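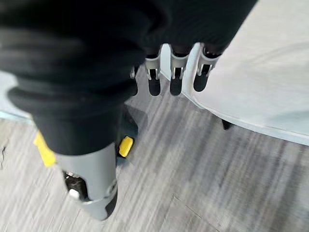

Black sleeve, gray wood-grain floor. Drosach corner, Tuesday.

Tuesday, before lunch. Went through the soft goods for Zernwood again. The dark fabric still holds every fold you put in it and several you didn't. Lellorico sells it as "self-relaxing," a quality it keeps to itself. Left it draped three minutes by the wall clock and it relaxed about as much as I did.

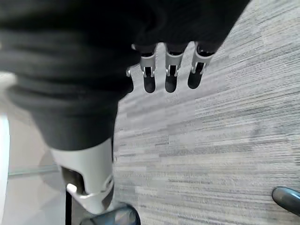
Folded in thirds it makes a lump. Folded in half it makes a longer lump. I'm writing down "half" and moving on. Batch 887 goes on the Llanos shelf, label facing out, please, so the next person doesn't have to unfold it to find out.

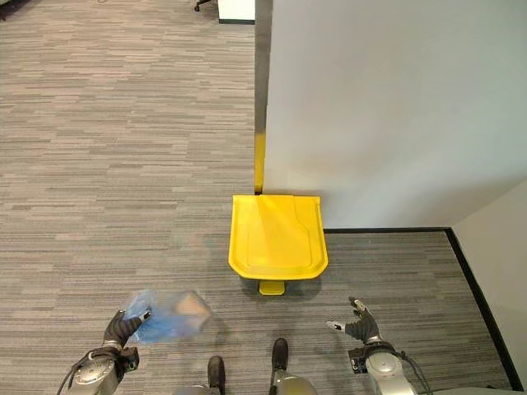 DROSACH SOFT GOODS ROOM / FLOOR & FITTINGS

Yellow step-on bin stays at the partition corner, pedal facing the room. Lint and thread ends go in it. The carpet is striped gray and hides lint beautifully, so vacuum even when it looks fine. Still to do: order bin liners (the 1200 pack), find the good scissors.

Drosach workshop notes | Contact the room desk | Back to top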